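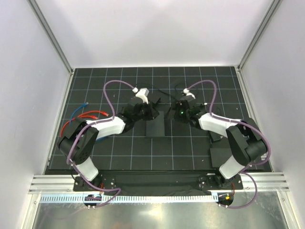
The Mat

My aunt Eun-ji Chae cut cloth on a black mat with white squares, and when I was a boy I believed that the squares were streets. I moved buttons along them with one finger. She allowed this until she needed the mat, and then she said only my name, Dong-hyun, and I lifted the buttons one after another and put them back in the jar.

In February of the year I am telling about, she sent me a letter from Wonport. She had sold the shop. The new owner wanted the room empty by the end of the month, and her hands were not good on the stairs anymore. She asked if I could come for two days. I was living in Verstead then and had work which I did not like, so I wrote back that I could come for three.

The train stopped for a long time before Sater because of snow on the line. A man across from me, Mr. Barrera, was eating an orange very slowly. He asked where I was going and I said, to pack a room. He asked how big the room was. I wanted to show him with my arms, but I found that I did not know it. In my memory it had always the size of the mat.

It was a small room. She had already taken down the curtains, and the walls looked whiter than I remembered them. My aunt sat on the chair by the window and told me what to do. Thread went into the flat boxes, with the dark colors together. The patterns had to be rolled, never folded. When I folded one she noticed it from the sound.

"This one was for Matúš Malý," she said. "His wedding coat."

"Do you want to keep it?"

"He became fat. Roll it anyway."

On the second day we came to the mat. It was heavier than I expected. When I lifted the front edge, the table under it was a different color, pale and clean, with a border as straight as if somebody had painted it. I let the edge down again. My aunt was looking out at the street.

"Mr. Dervishi will buy it," she said. "He gives me 45 for the mat and the long ruler."

"It is worth more."

"It is worth 45. He said 100 first, and then he saw the corner."

I looked at the corner. There was a deep cut there, as long as my thumb, across two of the white lines. I had made this cut. I was nine years old, she had gone down to speak with a customer, and I wanted to make a river for my streets. When she came up I had covered it with the button jar. For many years after that the jar stood always on this corner, and I thought this was my good luck.

"I did that," I said.

"Yes."

"You knew it?"

"Dong-hyun, I cut cloth there every day. My knife went in your river the same evening." She turned her chair a little, so that the sun was not in her eyes. "The jar was in my way for twenty years. I had to cut all the sleeves from the left side."

I did not know what to say to this. I asked if I should telephone Mr. Dervishi. She said he had no telephone upstairs and he would come when he came.

He came before supper, Stojan Dervishi, with snow on his hat and the money ready in an envelope. My aunt gave him tea. He drank it standing, praised the ruler, and bent down to take one side of the mat while I took the other. We went sideways through the door. On the stairs he walked backward and I could see my corner going down in front of me, one step and then another — and at the bottom he asked me to wait while he opened his van.

When I came back up she had put the jar in the middle of the pale place on the table.

"Take this with you," she said. "Close the lid well, it is not a good lid."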